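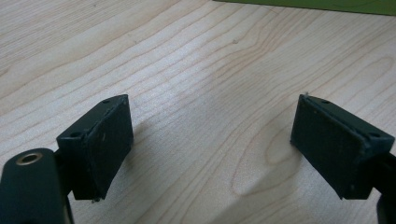 **Miltura opens its Ferraro neighborhood repair shop, and invites everyone to bring in a tired old table**

FERRARO – Miltura, the family furniture company that has been selling kitchen and dining tables to its neighbors for longer than most of its customers can remember, will open a repair and refinishing shop in Ferraro this December. The doors open at 9 a.m. on a Friday, and there will be coffee, plenty of it, for anyone who feels like stopping by before work.

The new shop takes over the old Trivex building at 822 Werari Street, a long brick place with tall windows and a loading door wide enough for the biggest dining table you own (and if it turns out not to be, we'll happily come out to the sidewalk and look at it there). Over the past year the floor has been leveled, the heating replaced and the back half turned into a finishing room with its own air supply. In all, the shop covers 2,348 square feet.

We have wanted to do this for a very long time. Every week people call our store to ask whether a scratched top can be saved, or what to do about the white ring somebody's mug left behind at Thanksgiving, and for years the best we could do was offer advice over the phone and wish them luck. Last year we began taking in a few repairs in a corner of the warehouse, just to see how it would go, and by the end of it we had worked on 252 pieces! Most were tables, though there was also a piano bench, a good many chairs and a very heavy church lectern that took up more of our summer than we care to admit.

The shop will offer 3 services to begin with: cleaning and waxing, surface repair, and full refinishing. Prices are set after a look at the piece, and the look is free. Small jobs such as a single chair or a side table can usually be left at the counter without an appointment. For anything larger, please call ahead so that we can clear a space and have an extra pair of hands ready. 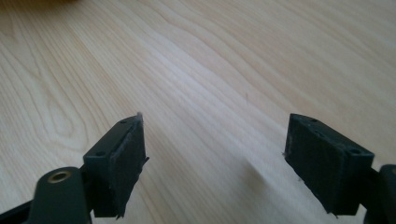 *Wavy grain on a light-colored wooden tabletop.*

Evening classes in basic furniture care will follow once the shop has settled in. They will cover everyday cleaning, choosing between oil and wax, and how to deal with small dents at home – the kind of thing many of us watched a grandparent do and never quite learned. Classes are kept small, and all materials are included in the fee.

Miltura's main store will keep its usual hours throughout, and customers who already have a piece with us in the warehouse don't need to do a thing. Their furniture will move to Werari Street with us, well wrapped, and we'll call when it is ready to go home.

**About Miltura**

Miltura sells, repairs and refinishes wooden furniture for homes, schools and small businesses in Ferraro and the surrounding towns. Press visits to the new shop are welcome on opening day and can be arranged at the store counter.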